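4. Safety rules and working practice

The rules in this section were drafted by Danai Stefanou and revised by the whole group after the November review. They apply to every run of the Nirkura cell, including runs made only to collect joint data.

4.1 Before a run

The workpiece is isolated from mains power, and the cord is stored outside the cell. The operator wears a grounded wrist strap and checks the strap at the bench tester. The emergency stop is pressed and reset once per session, and the result is entered in the log. Two people must be present: one at the controls, one at the stop button.

4.2 Approach and contact

Speed is limited in software to 10 percent of the arm's rated value whenever the gripper is below the upper rim of a chassis. Cables are the main hazard at this depth. A loose loop can catch on a finger and pull a connector sideways, so the operator traces each cable run near the target before allowing a descent. In a server such as the Dell unit, the yellow and black power wires beside the motherboard are treated as a keep-out zone — the planner may pass over them but may not descend through them. An open CPU socket is handled the same way.
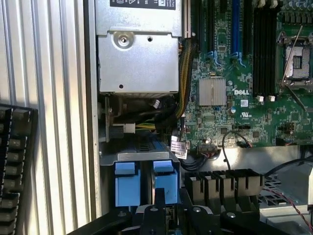
4.3 Stopping and recovery

Any contact the planner did not predict ends the run. The arm is not jogged free under power until the second person has looked at the gripper from the side. Of 166 logged runs, 2 were ended under this rule. Loukia Kontogiannis reviewed both entries and found that the keep-out zone had been drawn too narrow. The margin was widened in the Herkero configuration file, and the earlier file was archived.

4.4 Records

Each log entry gives the operator, the chassis number, the configuration version and the reason for stopping. Entries are corrected by addition only. The full log is in Appendix B.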